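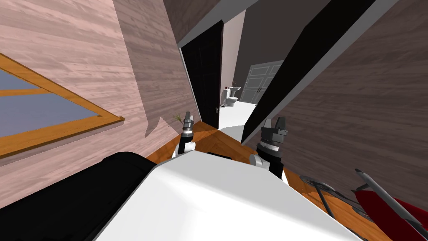 Kisoris tilt-fault episodes, v5

Simulated two-arm mobile robot runs in home interiors, collected for the Citari navigation task. 941 episodes, 172 of them flagged.

Read this before you train on it

The flagged episodes share a fault: the logged base pose says level while the head view is strongly tilted. The Moon release notes called this "minor camera drift." I don't buy it. Drift builds up, and in the logs I checked by hand the offset jumps within 12 steps.

The Onen physics patch from May was supposed to fix it. The rate before and after the patch looks the same to me, so treat "fixed" in the changelog as a hope.

Fields

tilt_flag: set by a script, threshold picked by eye. Expect misses.
base_pose: do not trust where tilt_flag is 1.
gripper_state: left and right, commanded values only – no contact check.
success: self-reported by the planner. It has passed runs that ended against a door frame.

Known gaps

No people or pets in any home. Nothing here supports a safety claim about a real robot.

Contact: Dae-han Heo. Send the episode index and the raw log.

Last edited 23 Aug 2019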